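Kellura Publishes Open Good-Practice Guide for Testing Robot Grasping in Simulation

Free 18-page guide sets out how to plan, run and report simulated pick-and-place tests
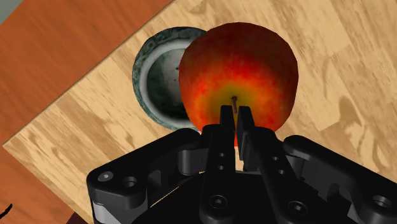 9/30/20 - Kellura today released the first public edition of its Good Practice Guide for Simulated Grasping, a free document for labs and small firms that test robot arms in software before they go near a real workbench. It is open to anyone, and comments from readers will feed straight into the next edition.

The guide grew out of a problem that the team kept running into. Two groups would report a success rate for the same task, and the numbers could not be compared. One group counted a grasp as good when the fingers closed on the object. The other wanted it lifted, moved and set down inside a bowl. Both were fair choices, but neither had been written down!

"We were so happy when people started sending us their own checklists," said Nathalie Van Damme, who led the writing. "Some were a single line, some went on for pages, and almost all of them had something in them we had missed. It's a much better guide for that."

The text is split into 5 chapters: scene setup, object models, gripper models, trial rules and reporting. Each chapter separates what a tester must do from what a tester should do. Among the "must" items: state the friction values used, fix the start pose of the arm or say how it was varied, publish the failed trials along with the good ones, and define the end of a trial before the first one is run. Camera placement gets a long section of its own, with advice on views where the fingers hide part of the object.

A draft went out in July to two outside teams, Gola and Bakton, who ran the full set of trials on their own simulators. Their notes led to a complete rewrite of the chapter on object models, which now covers fruit and other uneven shapes as well as boxes and cylinders.

"Round things are where the fun starts," said Ruben Lambrechts, a test engineer at Bakton. "A small change in the contact settings and your apple rolls off the table. Now there's a page that tells you which settings to report, and I love that page."

The guide does not replace safety standards for physical robots, and passing its trials is not a certificate of any kind. Teams moving to hardware still need a full risk assessment of their own.

Kellura will host an online question session for new users, led by Liesbeth Stevens. The guide, a blank reporting form and a set of sample scenes can be downloaded from the Kellura website. Comments on the first edition can be sent to Floor Brouwer through the contact form on the same page.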